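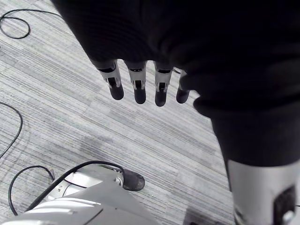

Plier le linge, vider un panier, ranger un rayon : une machine sait-elle déjà le faire aussi bien que vous ? Chez Pravuletti, on se pose la question tous les jours, et on a besoin de vous ! Quatre doigts articulés au bout noir, des câbles sur la moquette, et beaucoup d'essais à venir en novembre.

Nous cherchons 188 participants, sans aucune connaissance technique, pour deux séances (200 minutes en tout) : vous faites la tâche à votre façon, puis vous jugez celle du robot. Soyez sévères, ça nous aide !
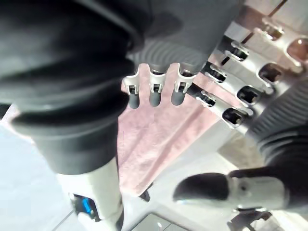

La main au-dessus d'une serviette rose.

Inscription auprès de Sixten Nyberg, projet Hendska, poste 797.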